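Notes, session 5 – writing product copy for home and outdoor furniture
August 20, 2025
(handout goes with the slides, don't rely on it alone. Slides from Imke Nolte, exercises mine – W. Ehlers)

## Where we left off

Last time: who reads a listing. Mostly people on a phone, half paying attention, comparing four tabs. They read title, price, first photo, then jump to dimensions. The paragraph you sweated over comes last, if at all.

So today – what goes in the listing, in what order, and what gets you returns.

## 1. Title

Order that works for most furniture:

- brand
- what it is (plain noun people type: bench, side table, shoe rack)
- size or number of seats
- material
- color
- one use, max

Example from the Teuber catalog:

> Teuber Garden Bench, 2-Seat, Acacia, Natural Oil Finish

Same bench, how a reseller listed it:

> Beautiful Elegant Wood Bench Chair Seat Outdoor Indoor Patio Porch Balcony Garden Lawn Lovers Gift

Second one has more search words. It also has "chair," which it isn't, and "indoor," which the oil finish makes a bad idea (smell, first few weeks). People who searched chair and bought a bench send back a bench. Freight on a bench is ugly.

Don't put the sale in the title. Sale ends, title stays, somebody complains.

## 2. Dimensions

The most skipped part by writers and the most read by buyers. Give all of these for seating:

- overall width, depth, height
- seat height
- seat depth (not the same as overall depth!! see exercise 2)
- arm height, if arms
- clearance underneath, for anything sold as storage or meant to go over something
- weight of the item
- boxed size and boxed weight, if it goes up stairs

Inches first, centimeters in parentheses. Pick one rounding and keep it. Knut Vogler's group last January had three different heights for one stool across title, bullets and chart. All three were defensible (with glides, without glides, rounded up). Customer doesn't care, customer thinks you are lying.

Seat height and counter height – write which surface it suits and give the gap. A reader can't work it out in their head and shouldn't have to.

## 3. Material words

Words that mean something specific, so use them right:

**Solid wood** – wood all the way through. Veneer on a core is not solid wood, even if the core is made of wood.

**Weather-resistant** – vague. Say resistant to what. Rain? Sun? Left out over winter? The Girov lounge set says "cover or store below freezing" in the manual and "all-weather" on the page. Those two need to talk to each other.

**Rustproof** – avoid unless it is aluminum or similar and the screws are too. It's usually the screws.

**Water-repellent** vs. **waterproof** – cushions are nearly always the first. Write the first.

**Easy to clean** – with what. "Wipe with a damp cloth, mild soap" is shorter than most of the adjectives it replaces and does more.
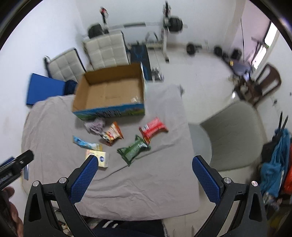 Finish goes here too. Powder coat, oil, lacquer, raw. If it needs re-oiling, say how often and say it in the listing, not just on the leaflet. Yes it costs a few sales. Wolfram Reuter will argue with this one when he does the guest hour, listen to him, then look at the returns sheet.

## 4. Assembly

State:

1. assembled, part assembled, or flat
2. tools included or not, and which ones you need
3. one person or two
4. time, from somebody who hasn't built it before

Number 4 – test it. The Temix shelf unit page said 20 minutes for years. That was the time of the guy who designed it. Leonie Ruppert had her whole group build one from the box and no one got near it. They changed the line to "allow an hour" and the one-star reviews about asembly mostly dried up.

Also: is the furniture usable right away? Glue, oil, foam that has to fill out after being rolled. Write it down.

## 5. Bullets

Five is plenty. First words of each bullet carry the fact. Compare:

- PERFECT FOR ANY OCCASION: whether you're hosting or relaxing, our table brings folks together
- Seats 4, or 6 with the leaf in. Leaf stores under the top.

Second one, obviously. The capitals in the first are a habit from marketplace templates, some stores require them. If so, capitalize a fact: SEATS 4 TO 6.

Don't repeat a bullet in the paragraph below it. Space is better empty.

## 6. Claims you need paper for

Weight limit, fire rating, child safety, "eco," "sustainable," any award. Ask the supplier for the document before you write the sentence. If the doc covers the frame only, the claim covers the frame only.

Weight limit: per seat or total? Peststead swing seat, 3-person, the sheet had a total and the listing said "per person." Caught before printing, luckily. Always write the word "total" or the words "per seat."

## Exercises

**1.** Rewrite this title using the order in section 1. You may drop words, you may not add facts.

> Stylish Modern Peststead Storage Ottoman Foot Rest Stool Gray Linen-Look Large Foldable Bench Seat Home Decor

**2.** Take any chair at home. Measure overall depth and seat depth. Write both as you would in a chart, then one line for a reader who has no idea why there's two numbers.

**3.** Item no. 3108 in the class folder (folding side table). Product copy is 152 words. Get it under half that. Keep every number. Mark which adjectives you kept and be ready to defend them.

**4.** Find a live listing where the manual and the page disagree. Bring both. Care instructions are the easiest hunting ground, weight limits second.

Turn in 1 and 3 on paper, the rest we do out loud. Anyone who missed the last session get the phone-screen handout from Knut, I'm out of copys.

Next time: photos and captions, alt text, and returns data if Leonie gets the export done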